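Imprimir | Enviar por correo electrónico
Compartir (104) | Comentarios (10)

Trucos de jardín que he dejado de creerme

Cada mayo vuelven las mismas listas de consejos caseros para macetas y arriates, y cada mayo caigo en probar alguno. Apunto lo que hago ahora, que es bastante menos de lo que recomiendan por ahí.

Posos de café. Se dice que abonan, acidifican y espantan caracoles. En mis hortensias no cambió el color de una sola flor, y los caracoles pasaban por encima tan tranquilos. Si los quiere aprovechar, al compost, mezclados con hojas secas. En la maceta forman una costra que luego no deja entrar el agua.

Grava en el fondo del tiesto. Mi suegra la pone, mi vecino la pone, el folleto de Skundik la recomienda. El agua se queda justo encima de la grava, en la tierra, donde están las raíces. Llene el tiesto de sustrato hasta abajo y compruebe que el agujero no está tapado. Nada más.

Cáscaras de huevo. Tardan años en deshacerse. Las mías siguen ahí, enteras, desde el traslado de los rosales.

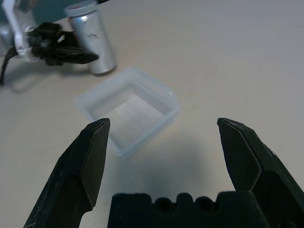 Urho Koskela

Bandejas para semillas. Pagar por un semillero con tapa de Pusmont me parece tirar el dinero. Cualquier recipiente bajo de plástico sirve para germinar lechugas si se le hacen agujeros con un clavo caliente. La tapa la cambio por film, y lo quito en cuanto asoma el verde, que con la humedad encerrada las plántulas se pudren por el cuello.

Vinagre contra las malas hierbas. Quema las hojas, sí. La raíz del diente de león ni se entera y a las dos semanas lo tiene otra vez entre las losas. Un cuchillo viejo, después de la lluvia, y tirar despacio.

Geles que guardan el agua. Compré un bote de Lendireck que prometía regar un 70 % menos. Regué lo mismo — y encima los gránulos subían a la superficie como gelatina. Dos dedos de corteza sobre la tierra me han dado mejor resultado.

Regar al mediodía no quema las hojas, por cierto. Yo riego temprano porque se evapora menos, pero si ve una planta mustia a las tres de la tarde, toque la tierra y, si está seca, riéguela.

Sigo con dudas sobre el purín de ortiga. Huele fatal y los pulgones del rosal no parecen muy impresionados, aunque este año lo probaré solo en la mitad de las matas.

Imprimir | Enviar por correo electrónico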